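# Drawer pull

A drawer pull is the part of a drawer you grab to open it. I've been reading and tinkering with these things for years, so forgive me if I get carried away (my wife says I always do).
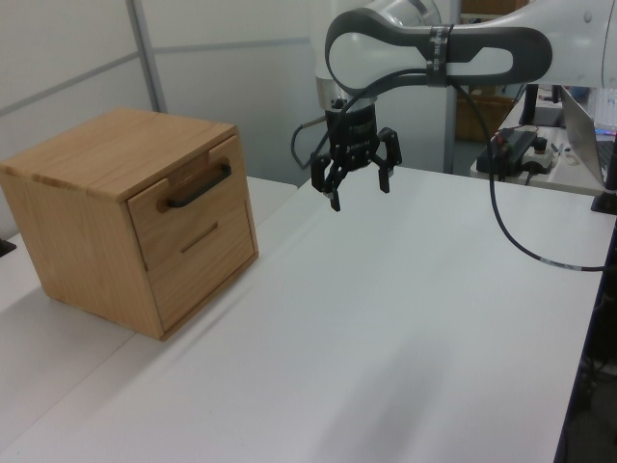 People have been fitting something to grab onto drawers for as long as there have been drawers, and early ones were often just a loop of cord or a turned knob pushed through a hole. Knobs are still my favorite for small, light drawers! These days most pulls fall into two big families, the ones that stick out and the ones that are cut in, and a little wooden cabinet can easily have both, with a black bar on two posts across the top drawer and a plain groove in the face of the bottom one. I like that mix a lot, though my friend Waltraud Lanz thinks it looks like someone changed their mind halfway.

## Bar pulls

A bar pull is a straight rod held off the drawer front by posts, usually 2 of them. The distance between the post centers is what you need to know when you buy a replacement, and please measure center to center, not end to end. I got that wrong on a dresser in Galang and ended up filling holes all weekend. Bars are easy to hook with a few fingers, even with gloves on, and they're kind to sore hands. They also catch pockets. I've lost two good cardigans that way.

## Finger grooves

A groove, or recessed pull, is cut straight into the wood. There's nothing to snag and nothing to come loose, but crumbs love it, and on a heavy drawer your fingertips do all the work. The old workshop at Plirnwood cut theirs with a slight undercut at the top, so your fingers had a lip to catch on, and I still copy that shape at home.

## Loose pulls

Most wobbly bars only need the screws snugged up from inside the drawer. If the hole has worn wide, a washer behind the drawer front usually sorts it out. Go easy with a power driver, though – I cracked a lovely old pine front that way, and it now lives in the garage holding sandpaper.

## See also

- Knob
- Cabinet hinge
- Dovetail joint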